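Breakfast at Takgate: your questions, answered

Do I have to book?
No. Breakfast is included with every room and runs until nine. After that you are on your own, and the nearest bakery is up a hill.

Is it a buffet?
It is a table with food on it. Guests who arrive expecting the word "buffet" tend to leave us three stars.

Can I have a cooked breakfast?
Yes, if you cook it. Minoru Kudo used to do eggs to order, until a walking party of nine ordered them eight different ways.

What if I can't eat wheat?
Tell Yae Shimada the night before. Telling her at the table also works, but more slowly.

Is the coffee any good?
Opinions vary. The machine is older than two of our staff – the tea is safe.

May I take a sandwich for the train?
One, yes. We have seen the size of your rucksack.

Make-your-own toasties, in mint green:

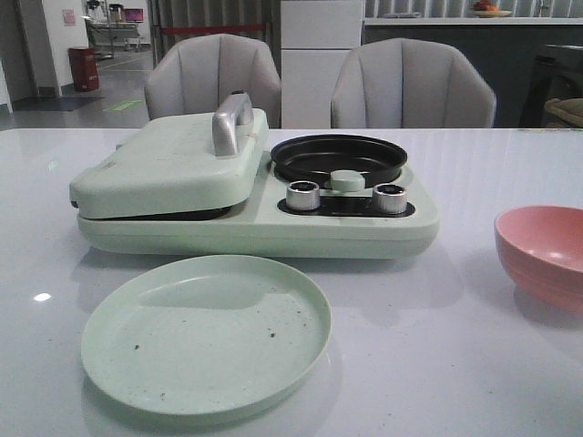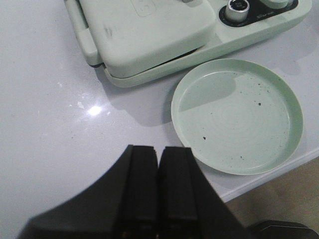
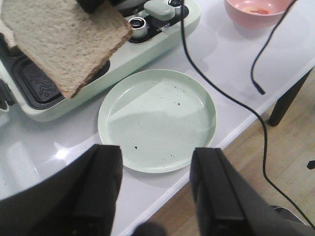
Reading time: 2 minutes

Can I bring my dog to breakfast?
Dogs are welcome in the porch, where they can look at you through the glass.

Who do I complain to?
Isamu Ueda, at the front desk. He listens very well and writes everything down in a book. Please use the book for lost umbrellas too.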